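How I Build a Backstory for a Historical Romance Hero

Posted 7/18/20 by Touran Ansari

A reader wrote to ask how I work out what my heroes were doing before page one, so I thought I'd walk you through the way I did it for Captain Joly in The Skusthorpe Bargain. I'm a slow planner and a messy one (you should see my notebooks!), but this part I've got down.

Start with the wound or the want, whichever shows up first. For Joly it was a want: he'd lost a ship, the Restedska, and he wanted a command again so badly he'd marry for it. I wrote that down in one sentence and taped it over my desk.
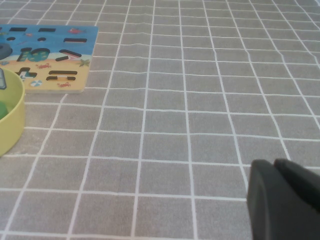
Next, make a timeline, and keep it plain. I rule a big sheet into squares, one square for each season of his life from age twelve on, and write in only what would change him. A grid like the white lines on that gray tablecloth is all you want, and if the lines come out wavy, who cares. Joly's first December at sea got a square. So did the letter from his sister. Leave plenty blank, because you'll be filling them in at midnight when you're halfway through chapter nine.

Now do your reading, but put a fence around it. I give myself 4 books for each novel and then I have to start drafting. My notes on Joly's navy years ran to 371 pages, and I'd guess a dozen of those facts made it to print. 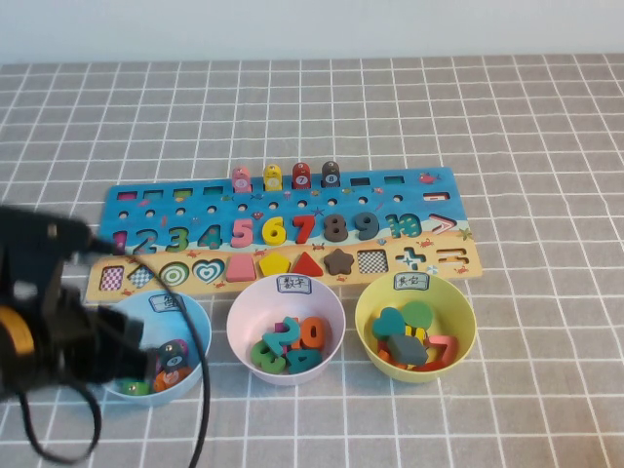
Then write the scene your reader will never see. Mine was the night the Restedska went down, and I let it go to 2,000 words. Don't polish it. You're after the odd little things he'd remember, like the cook's singing, or a boot he couldn't find.
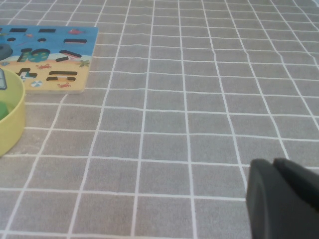
Once that's done, pick three of those odd little things and scatter them through the book. Joly checks his boots every night before bed. Lady Levirard notices early on and doesn't ask about it until page 122 — and by then she's earned the answer.

Hold the big explanation back as long as you can stand it. In my first draft he told her everything over breakfast in chapter two, and the rest of the book just sagged. 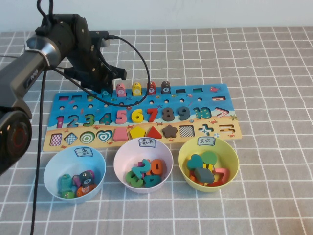
When you revise, get out a highlighter and mark every line of backstory. If you see a whole paragraph of yellow, break it up or hand part of it to another character. His sister got some of mine, and she was much funnier about it than he was.

Next time I'll get into heroines, and why Lady Levirard had three different first names before I settled on one.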